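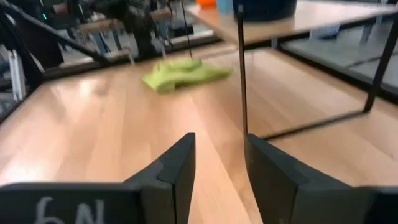
Tabletop, light wood planks

Grelside Shell Pants: sizing, care, repairs, returns

We use cookies to keep your cart working and see which pages get read. Accept all / Manage settings

Most of what comes in by email is answered on this page. Updated in November, after the new size chart went up.

How do the Grelside pants fit?
Regular through the hip, roomy in the knee. Cut to go over a base layer and a light fleece tight. If you only ever wear them over bare legs in summer, go down one size. Between sizes and you ski in them? Go up.

Is the Smadi the same pant?
No. Smadi is the lighter one, no side vents, elastic waist, packs into its own pocket. Grelside has full side zips, belt loops, reinforced ankles. Same leg lengths though, so if you know your length in one you know it in the other.

Do you make short and long legs?
Short, regular, long. Long adds 8 cm. Short is not available in the two biggest sizes, sorry, we have had the pattern on the list for a while.

Can I hem them myself?
You can, but the ankle zip has to stay clear and every needle hole in the outer fabric leaks until it's taped. Better to send them to us. Hemming is 40 dollars for the pair, taping included. Only works up to the top of the ankle patch.

Suspenders?
Sold separately. Four button tabs inside the waistband, they fit any button-style suspenders, not the clip kind. Clips chew up the fabric.

How do I wash them?
Close all zips, open the vents halfway, turn the Velcro tabs onto themselves. Warm wash, liquid soap made for shell fabrics, extra rinse. No fabric softener, ever. No bleach. Dont dry clean.

Tumble dry ok?
Yes, low. Twenty minutes or so once they're already dry helps bring the water repellency back. Check the label first, pairs made before the label change (gray label, not black) should be line dried only.

Water isn't beading anymore. Are they leaking?
Probably not. Wetting out feels like leaking. Outer fabric soaks, gets cold and clammy, you sweat inside. Wash, dry, then re-treat if it's still soaking in. If water gets through at one spot every time, that's a leak, send it in.

What re-treatment should I use?
Spray-on. Wash-in treatments coat the lining too and we've seen it slow down the breathability. Two thin coats, wipe off the drips, let it cure.

How waterproof is the seat?
Same membrane as everything else. But sitting in wet snow for an hour is hard on any fabric, pressure plus wet. Bring a pad.

Zipper is stiff
Salt or grit most likely. Old toothbrush, warm water, then zipper wax. Don't use oil, it picks up dirt. If the slider skips teeth it's worn and we can swap it without replacing the whole zip.

Do you repair pants bought used?
Yes. We don't ask for a receipt for paid repairs. Free repairs need proof of purchase, from us or from a store that carries Allden.

What does a repair cost?
Patches from 12 dollars. Slider swap 15. Full side zip is 65 a side. Oduor Kimaro runs the repair bench and he'll email a price before touching anything. No reply from you in three weeks and they come back unrepaired, you pay the shipping.

Do I have to wash them before sending?
Yes!! Dirty pants get sent back or washed at your cost. Tape and patches will not stick to sunscreen and dog hair.

How long does it take?
Two weeks in spring. In November and December more like five, everybody finds the hole when the snow comes. Rush service not offered right now.

Can I patch it on the trail?
Trultness patches, the round ones, stick to both sides of the fabric. Clean and dry the spot, round off the corners if you cut your own, press hard and hold. Fine to leave on for good if it's not near a seam. Please leave it on when you mail the pants in, peeling it takes the face fabric with it.

Crampon cuts?
Ankle patches are tough, not cutproof. Crampon damage is a paid repair. We can replace the whole patch panel, color may not match on older pairs.

Returns
Unworn, tags on, 30 days. Try them on indoors with your boots. Exchanges for size ship free one time, after that it's on you. Sale items can be exchanged but not refunded.

My order says "partially shipped"
Suspenders and pants come from diffrent shelves and sometimes in separate boxes. If the second one hasn't moved in a week, write to us with the order number.

Who do I write to?
Yara Yammine handles orders and exchanges. Repairs go through the repair form, not email, it gets lost otherwise. Phone is open 9 to noon.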